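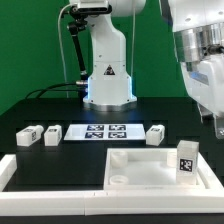
How to Keep a Shooting Diary That Helps Your Scores

Posted 9 Apr 2021 by the Rustbridge Target Club web team

Search this site
Enter keywords
Go

If you shoot ten-meter air rifle and you don't keep a diary yet, you're in for a treat. It costs the price of a notebook, it takes a few minutes a session, and it makes an ordinary practice night so much more interesting! I started mine two winters ago and I've now got 2,000 shots written down, the awful ones included.

What you need

A small notebook that lies flat, a pencil (pens quit on you in a cold range), and a stack of blank target diagrams. You can draw the diagrams by hand with a coin and a bottle cap. I print mine four to a page and glue them in.

Step 1: Fill in the top of the page before you shoot

Write down the range, the lane, the light and what you're wearing. Yes, really – a thicker sweater under the jacket can change how the butt sits in your shoulder. The range at Mamer has bright lamps at the target end and a dim firing line, while Wike is evenly lit all the way down, and my groups sit in a different spot at each one. I had no idea until I looked back through my pages.

Add your sight settings too. Count the clicks from your usual zero and note the direction, something like "2 left, 1 up."

Step 2: Pick one thing to work on

Just one! Write it as something you can do: "breathe out, then settle" or "hold still after the shot." Leave "shoot better" out of it. If your focus for the night is trigger squeeze and your position feels off, make a note about the position and save it for next time.

Step 3: Call every shot

Before you look at the target or the monitor, say to yourself where you think the shot went. Mark your call on the diagram with a small x. Then look, and mark the real hit with a dot.

This is my favorite part of the whole thing. At first your x's and dots will be all over the place, and that's fine. When they start landing close together, you're seeing your sights clearly at the moment the shot breaks. If they're close together but off to one side of the ten, take a look at your sights. If they're far apart, spend your next session on follow-through.

Step 4: Write a line after each string

Stop after every ten shots, set the rifle down with the action open, and write one line. Good lines from my own book: "rushed the last three," "left foot crept forward," "felt great, don't know why." A full session for me is 80 shots, so that's eight lines, and I've never found it a chore.

Step 5: Put the score last

Scores go at the bottom of the page, after the notes. In March I shot a 173 out of 200 at the Ustberg spring match and was ready to sulk all the way home. My notes said the second ten was the steadiest standing position I'd had all season – and I'd have missed that completely if I'd only kept the number.

Step 6: Read it back

Once a month, sit down with a cup of something and a highlighter. Mark any note that shows up more than once. Mine was "holding too long," over and over, page after page. Now if the shot hasn't gone in eight seconds, I lower the rifle and start again.

A few extras

Keep match days and practice days in the same book so you can compare them. Date every page. If you shoot prone as well as standing, use a different colored pencil for each.

Leave the back few pages free for your equipment: pellet type and batch, when you last cleaned the barrel, and when the air cylinder was last filled. Mine also has a list of things I've left behind at the range, with gloves at the top.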